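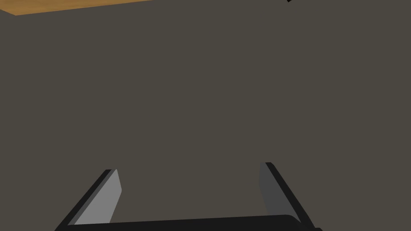
Pricing the Robot Before You Buy the Robot

A small maker of wooden kitchenware in Flelham spent the better part of a winter deciding whether to buy a robot arm, and I spent a good deal of that winter listening in. It was time well spent, I think, for both of us. The shop is called Plovico, it employs 17 people, and it had never owned a machine that couldn't be switched off at the wall and forgotten until morning.

The first quote came in February, from a dealer called Grekstead, and it was for the arm alone. That's how these quotes usually arrive, and I don't blame the dealer for it, but it does give a first-time buyer a rosy feeling that lasts until the second page. There was still the gripper to think about, and the stand, and the guarding, and the hours of somebody's time to set the thing up and teach it the job (more hours than you'd like, and then a few more after that!).

The gripper deserves a paragraph to itself. Two plain fingers with flat pads will do for a surprising number of jobs, and Plovico very nearly bought something fancier before anyone had tried the simple kind. What changed their minds was a few days with a computer simulation, set up by a little firm named Oei. You put a model of the gripper into a model of the workplace, open the fingers, and start asking dull but useful questions. Can it get down beside the bench? Is there room to open all the way? Every awkward angle you find on a screen is one you don't have to find with a saw and a drill in your hand.

A simulation won't tell you everything, mind you. It is very good on reach and clearance and rather more hopeful about things like sawdust. Plovico set aside money for trying real parts with a real gripper before signing, and I'd urge any small shop to do the same, even if it means the order goes in a month later than planned.

Then there are the small costs, the ones that never make it onto the first sheet. Replacement finger pads. A spare cable. Plovico put down $1,000 a year for odds and ends of this sort, and kept it on a separate line so it couldn't quietly wander off into the lumber budget. They also planned 80 hours of training, split between 2 people, so that a vacation or a bad cold wouldn't leave the arm standing idle.

The order went to Grekstead in the end, with the plain gripper and a good deal more on the list than that first quote had shown. The bench is being moved over toward the loading door to make room - it was always in the way where it was, I'm told - and the electrician is booked for the week after.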